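Stulta README

Hi, and thanks for opening the README, which puts you ahead of me with most things I download.

Stulta is a set of handwritten recipe cards, typed out by hand and sorted into a plain table. There are 900 cards. They came out of kitchen drawers, a couple of biscuit tins and one very greasy shoebox, and between them they hold 3,000 ingredient lines. I type, Alžběta Štěpánek checks, and we argue about flour.

Version 2, 30 Apr 2022

What's in the download

cards.csv has one row per card. ingredients.csv has one row per ingredient line. notes.txt is everything people scribbled on the cards that isn't part of the recipe: "too sweet", "Kollár's way, not mine", "do NOT double this", a phone number or two (I took the phone numbers out, relax).

The two tables join on card_id. If you open them in a spreadsheet program, please tell it the files are UTF-8 before you do anything else. I got so many messages after version 1 about names full of question marks! The files were fine. It's the import window, there's a little drop-down, it's always the drop-down.

Columns in cards.csv

card_id: a number with a letter in front. The letter is the collection: K for Kollár, L for Latden, M for Limano. I wanted L for Limano too and then obviously couldn't have it.

title: as written, including spelling. "Lemmon squares" stays "Lemmon squares".

title_plain: my tidied version, all lower case, spelling fixed. Search on this one.

course: my guess. Dumplings broke this column. A plum dumpling is a main dish if you ask half the people I know and a dessert if you ask the rest, so those have "either".

oven: the temperature if there is one, with the unit. Blank means the card gives none. "Moderate" and "hot" are kept as words, and I haven't turned them into numbers, though you're welcome to.

serves: nearly always blank. People who write cards for themselves know who they're feeding.

hand: a made-up label for the handwriting, so you can group cards that look like the same writer. Treat it as a hint. The same person at twenty and at seventy can look like two people, and I'm sure I've split at least one poor grandmother down the middle.

Columns in ingredients.csv

card_id, line_no, raw, amount, unit, item, prep. The raw column is exactly what the card says and everything after it is me. So "2 c. flour sifted w/ the powder" becomes amount 2, unit cup, item flour, prep "sifted with baking powder". If you don't trust my reading (fair), go back to raw and do your own.
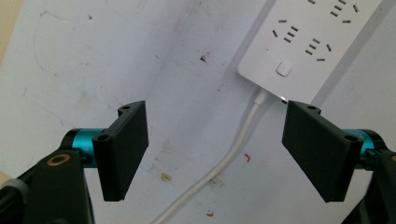
Units deserve their own section, because units ate my winter.

A cup is whatever cup was closest. I've left cups as cups and I haven't converted anything to grams, and I'm not going to, so please don't open another request about it. The Latden cards mix cups and dekagrams on the same line sometimes, written "dkg" or "dg" or just "d", and that last one took us ages to work out. We had a whole page of recipes that seemed to want "20 d sugar" and I was reading it as dozens. Dozens of what? Cubes?

Other units you'll run into: knob, lump, walnut (as in butter the size of), egg (also butter, the size of), pinch, good pinch, mean pinch, glass, wineglass, mug, blue mug. I kept blue mug as its own unit. There are recipes where both mugs show up and they're clearly different sizes.

Where the collections came from

Kollár is the big one. It's a family collection and it's the reason any of this exists. Mostly baking, heavy on poppy seed and walnuts, with a run of pickles at the end that smell of vinegar even now. The cards are ruled, and somebody numbered them in pencil and then gave up.

Latden is a boarding house that used to do meals. Big quantities, not much instruction. A typical Latden card is a list of ingredients followed by "cook as usual". I love them and they're close to useless if you want to cook from them. They're great for seeing what got bought together, though. Lots of cabbage. Lots of caraway with the cabbage.

Limano is the smallest, with 65 cards, and it's the odd one out: a café that wrote everything down on the backs of its own order slips. Short recipes, syrups and cold drinks mainly, a few sandwiches. The writing is fast and very slanted and I've marked more words as unclear here than in the other two put together.

How we typed them

One card at a time, by eye, no text recognition. I tried some software early on and it read "butter" as "bullet" with great confidence, so that was that. I type a card, Alžběta reads my version against the original, and anything we disagree on gets marked in the check column. A value of "ok" means we both read it the same way. "split" means we didn't, and both readings are in notes.txt with our initials next to them. Mine's wrong more often than I'd like.

Where a word can't be read at all you'll see [unclear]. Where it's hidden under a stain you'll see [stain]. I keep these apart on purpose, seeing as a stain tends to fall on the cards people used most and you might want to look at that! I haven't done it properly myself. I did have a quick look and the stained ones do lean toward pancakes and gravy, for whatever a quick look is worth.

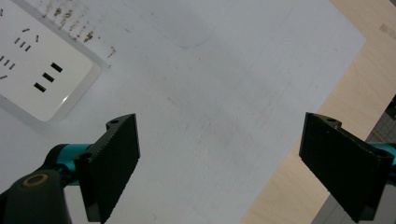

Alžběta wants it said that the stains aren't spread fairly, and that the Kollár cards were kept in an open box right next to the stove, so a splash on one of those tells you about the box as much as the recipe. She'd leave the stain idea alone for that collection and try it on Latden instead, where the cards were in a drawer and had to be taken out before anything could land on them. She also says gravy gets everywhere and I should know that by now.

OK, so, take the stain thing with that in mind. I've added a line about it to notes.txt as well.

Things that are wrong with it

Plenty. The course column is shaky, as I said. Dates are hopeless: hardly any of the cards have one, and those that do might mean the day it was copied, the day it was cooked or the day a cousin visited, so I left dates out of the table completely and put them in the notes.

There are duplicates. The same honey cake turns up again and again in the Kollár set with tiny changes, a bit more cinnamon, a bit less soda, and I've kept every version. If you need one row per dish you'll have to merge them yourself. I'd start with title_plain and then look at the ingredients, as some have the same name and are totally different cakes.

Also, please don't treat this as "what people ate". Cards are for things you need to look up. Plain potatoes never got a card. Neither did soup, mostly, and I know for a fact the Kollár kitchen had soup on the go all the time. What you get here is the stuff that was tricky, or special, or borrowed from a neighbor and written down quickly before she changed her mind.

And some of the old pickling and canning recipes aren't safe by today's advice. I've typed them as they stand. Look at them, count the dill, enjoy the spelling, but get your jar times from somewhere current.

Changes since version 1

Fixed the "d" mess in Latden.
Split "glass" and "wineglass", which I'd lumped together.
Added the hand column.
Added the check column.
Moved the scribbles out of cards.csv and into notes.txt, so the rows stop breaking in half when someone wrote a poem on the back.
Took out a shopping list I'd typed up as a recipe. It had lamp oil in it and I still didn't notice.

Using it

Do what you like with it, for class, for fun, for a cookbook, for a chart of how much lard is too much. Just say it came from Stulta and link back here so people can find the full files. If you fix something, please send it to me. Small fixes are best as a plain message with the card_id and what it ought to say. Please don't send me the whole spreadsheet back with changes somewhere inside it. I've had one of those and I'm still comparing rows.

If you cook something from it, I want to hear about it even more. So far I can vouch for K114 (walnut crescents, use less sugar than it says), K207 (poppy seed roll, the dough is sticky and it's meant to be) and M12, a sour cherry syrup that I've made far too many times. L40 I can't recommend. It's cabbage, cook as usual.

Next up

A small add-on with the backs of the Limano slips, so the orders as well as the recipes, which I'm hoping to have up in May if the handwriting lets me. After that I'd like to go back over the split readings with fresh eyes. And there's one more tin of Kollár cards that hasn't been opened yet, with the lid rusted on, waiting for someone to turn up with better pliers than mine.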